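Glue tips that hold up, and a few that don't

Every craft drawer I have ever opened had five kinds of glue in it and at least two were dried solid. Most of the advice you read about glue comes from the people who sell it, so I'd take it with a grain of salt, mine included. What follows is what I've found after a lot of felt, paper, string and dowels, plus a fair number of things that fell apart on the way to the car.

"Fabric glue" on the label means very little. I bought the Allemum fabric glue at twice the price of their ordinary white craft glue and used both on the same felt for a month. I could not tell the seams apart. If the piece is going in the wash, sew it. If it's going on a wall or a stick, the cheap bottle will do.

Felt drinks glue. Put down a thin coat, let it go tacky, then add a second thin coat and press. One fat bead soaks through to the front and leaves a shiny dark spot, and no amount of dabbing with a damp cloth gets it out. I have tried vinegar, I have tried rubbing alcohol, and I have tried the baking soda paste everybody swears by. The paste left me with a shiny dark spot with white crumbs in it.

Thin wooden sticks are slippery customers. Run a bit of fine sandpaper over the part that gets the glue, wipe off the dust, then glue. Two strokes is plenty. The tip that says to soak the stick in warm water first is one I'd skip, as mine warped and the glue took until the next morning to set. 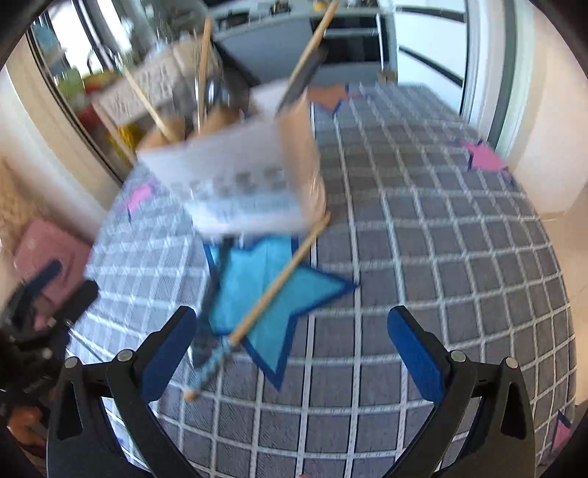
Hot glue is oversold. It's quick, and that's the best I can say for it. On a warm windowsill or in a parked car in July it goes soft and lets go, usually at one corner first. It also leaves strings all over felt. A hair dryer on low will melt the strings, they say. What it did for me was blow them into the fuzz. Pick them off by hand when they're cool and be patient.

Decorative paper tape is not a fastener. It looks nice wrapped around a handle and it covers a messy joint, but it lifts at the end within a few weeks. Put a dot of white glue under the last half inch and hold it with your thumb for a slow count of thirty. The Dundach tape claims to be "permanent." Mine peeled like the rest.

Double-sided tape: fine for paper, poor on felt. It sticks to the fuzz and the fuzz comes off.

Spray adhesive is the one I'd argue about. People love it. I think you get as much on the table as on the work. If you must, do it outdoors, on cardboard, with no wind, and don't believe "repositionable." You get one try, maybe.

Storing the bottles. Upside down in a jar keeps the glue at the nozzle, true enough, and it also gives you a jar with glue in it when a cap isn't tight. I keep mine upright with a straight pin stuck down the hole. Use a pin with a plastic head so you can pull it out again. Petroleum jelly on the threads of the cap does work, and I was ready to say it didn't.

Buying in bulk is where I was burned. The gallon jug from Rowlands looked like a bargain until the bottom third turned to rubber before I got to it. Small bottles, bought when you need them.

Drying times on the package are wishful. If it says an hour, leave it overnight and don't pick at it. Lay the piece flat, wax paper under it, a book on top with more wax paper between. Plastic wrap is often suggested in place of wax paper, but it wrinkles and the wrinkles print themselves into the glue.

Next month: whether those "no-fray" sprays do anything at all. I have my doubts.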